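Irkley Robotics Support Desk
Student Project Requests

Request: 181
Project: Olluseck Tidy Task, simulation track
Category: Simulation / object physics
Priority: Normal
Opened: April 2026
Submitted by: Olluseck student team
Status: Awaiting team confirmation

Summary

The team reports that objects resting on the toilet lid in the bathroom level move without being touched, and that the square plate slips out of the gripper during the lift. The fault prevents the team from recording a complete run for the class assessment. The team requests either a correction or an extension of the deadline.

Environment

Simulator: Tokico classroom build, default settings
Level: Bathroom, randomized furniture enabled
Arm: Standard class arm with two-finger gripper
Controller: Team's own script, derived from the Uçar starter code
Run limit: 300 seconds

Steps to reproduce (as supplied by the team)

Load the bathroom level with the seed stored in the project folder.
Wait for the objects to settle.
Move the gripper to the square plate and close the fingers on its edge.
Raise the plate and hold position.

Expected result: the plate remains in the gripper and the other objects remain where they were placed.
Observed result: the magenta bottle turns slowly on the lid. On most attempts the plate drops before the arm reaches the hold position.

Support log

Entry 1. Request received and assigned. The team was asked to supply the controller script, the seed and the run log. All were received in good order.

Entry 2. The level was loaded on a support machine with the arm disabled. The bottle turned as reported. The controller script is therefore not the source of the first fault. The second fault was separated from it and examined on its own.

Entry 3. The collision shape of the toilet lid was inspected. The lid is drawn as a smooth curve, but the physics engine treats it as a coarse set of flat faces. An object placed across two faces has no stable resting position. The lid shape was regenerated at a finer setting and the level reloaded. The bottle remained still until the run limit was reached.

Entry 4. Grip force was examined. The script closes the fingers for 3 simulation steps and then begins the lift. The run log shows that the fingers had not reached full force when the wrist started to move. The team was advised to test the force reading before lifting and to leave the step count out of the condition altogether.

Entry 5. The team reported that the plate now stays in the gripper but swings when the wrist stops. Support recommended a lower wrist speed for the final part of the lift. The team was reminded that speed limits may be changed in the script only. Changes to the arm file will be rejected at assessment.

Entry 6. The team asked whether the stroller beside the toilet could be removed, as its frame overlaps the lid. Randomized furniture forms part of the assignment and may not be removed. The stroller has no collision shape in this level and does not affect the bottle or the plates. A separate item, 210, has been opened for furniture placement and will be considered for the June build.

Entry 7. Revised lid file issued to the team. Teams using the same level should replace the lid file only and retain their own seeds.

Action required

The team is to repeat the run with the revised lid file, attach the new log and confirm whether the request may be closed. The request for an extension has been forwarded to the course office and is not decided by this desk. The attached still shows the plate held during the lift.
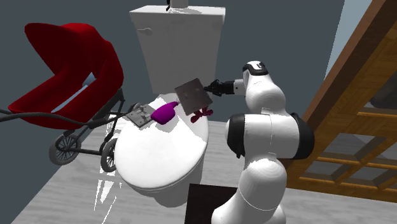 Yavuz Tokgöz: We replaced the lid file and kept our seed. The bottle no longer turns. The force test works as well, although our script sometimes waits a long time on the reading before it lifts, and we would like to know whether a time limit on that wait is allowed under the assignment rules. The new log is attached. Please keep the request open until we have an answer on this point.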